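Family governance charter
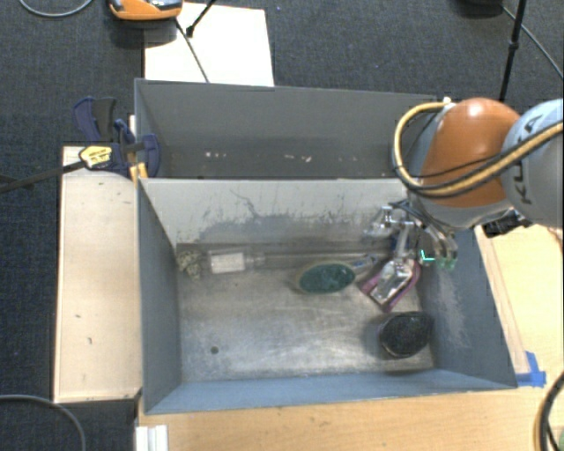 Last edited in October

A family governance charter, also called a family constitution or family protocol, is a written document in which the members of a wealthy or business-owning family set out how they will make decisions about shared property. It usually covers the ownership of a company, the management of investments, the paying out of income, and the rules under which younger members may work in the business or sit on its board. Most charters are kept private.

Background

Written agreements between relatives over land, trading houses, and workshops are very old, and many took the form of marriage contracts or partnership deeds. The modern charter is a broader document. It came into general use in the later twentieth century, when companies founded after the Second World War began to pass to a second or third generation and the number of owners grew. A firm once held by a single founder might have a dozen shareholders a few decades later, many of whom had never worked in it.

Private banks, law firms, and family offices now offer help with drafting. The work may take several months, and in large families longer. Fees are charged by the hour or as a fixed sum, and a bank that manages the family's investments may include the service in its general charges.

Contents

There is no standard form. A short charter may fill a few pages and state only general aims, while a long one may run to dozens of pages with schedules attached. The following subjects are commonly found.

Membership. The charter states who counts as a member of the family for its purposes. Spouses, adopted children, stepchildren, and unmarried partners are treated differently from one charter to another, and this section is often the slowest to be agreed.

Family council. Larger families elect a council to speak for them between general meetings. Seats may be divided among the branches descending from the founder's children or filled by a vote of all adult members.

Employment. Many charters require a relative to hold a degree or to have worked elsewhere for a set number of years before joining the company. Some bar spouses from employment altogether.

Dividends and distributions. A charter may fix the share of profit to be paid out each year, or leave the matter to the directors within stated limits.

Transfer of shares. Owners who wish to sell are usually asked to offer their shares to relatives first. The method of valuation is set out here or in a separate shareholders' agreement.

Disputes. Mediation is the usual first step — in some charters followed by binding arbitration.

Legal status

In most countries a charter is not in itself a binding contract, and many state this openly. Its terms take legal effect only when they are repeated in other documents, such as a trust deed, the company's bylaws, or a shareholders' agreement. Where the charter and a binding document disagree, the binding document normally prevails. Courts have on occasion been asked to read a charter as evidence of what the parties intended.

Advisers therefore tend to draft the charter and the binding documents together, or to review one whenever the other is changed. Tax treatment depends on the trusts and companies used and is not altered by the charter.

Examples

The Ganitz charter, adopted by the owners of a timber and paper business, is among the few to have been released in part. It has 51 articles and was approved at a general meeting of the family after two earlier drafts were rejected. Voting shares are confined to descendants of the founder, and members must reach the age of 25 before they may stand for the council.

The Flerklow agreement covers a shipping family with around 350 living members. Its council publishes a yearly letter to all of them, and a reserve fund is set aside to buy the shares of those who wish to leave.

The Chiu family office uses a shorter text that deals mainly with investment policy and charitable giving. Grants are made through the Floranora Foundation, on whose board each branch of the family holds one seat.

Criticism

Critics have argued that charters are often written by one generation and presented to the next for signature, with little real discussion. Others point to the cost, and to the interest that banks and consultants have in selling repeated reviews. A further objection is that a charter without legal force may give minority owners a false sense of protection — particularly where the bylaws leave control with a single branch.

Supporters reply that the meetings held during drafting are of value in themselves and that disagreements are easier to settle before money is at stake.

See also

Family office
Shareholders' agreement
Succession planning
Trust law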